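Relatório de projeto: controlo da dispensa de codeína em farmácias de bairro

Autoria: grupo Nosirska
10 de outubro de 2021

1. Objetivo

O trabalho analisa o registo de venda de xaropes com codeína em 6 farmácias da zona de Mustau e avalia se um registo partilhado entre estabelecimentos permitiria detetar compras repetidas pelo mesmo utente.

2. Dados e método

Foram tratados 3.000 registos de dispensa, anonimizados na origem, com início em janeiro. Cada registo contém data, código do produto, quantidade e faixa etária. Os registos sem faixa etária — 400 no total — foram excluídos da análise principal. O protótipo Jendusora, escrito em Python, cruza os códigos de utente e emite um alerta à segunda compra em sete dias.

Painel perfurado da oficina, nas duas fotografias.
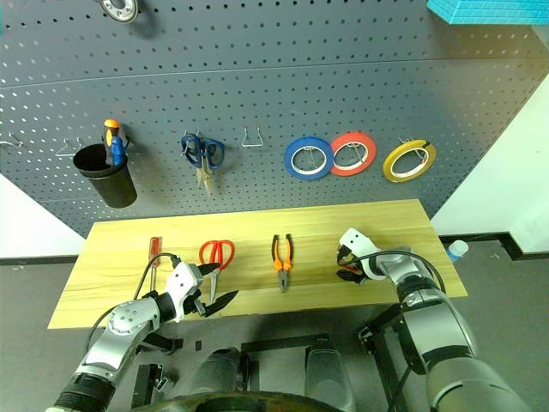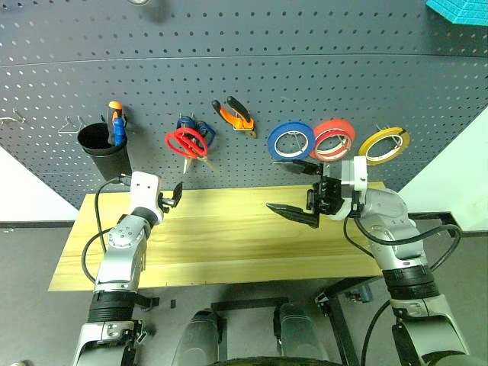
3. Resultados

O protótipo emitiu alertas em 4 das farmácias. Nas restantes, o código de utente era preenchido à mão e com formatos diferentes, o que impediu o cruzamento. A regra de Panagiotou, usada no grupo para normalizar códigos, resolveu apenas os casos com zeros à esquerda.

4. Limitações

Não foi testado o acesso simultâneo ao registo. As compras feitas fora da zona ficam por detetar. A faixa etária é declarada ao balcão e não foi verificada.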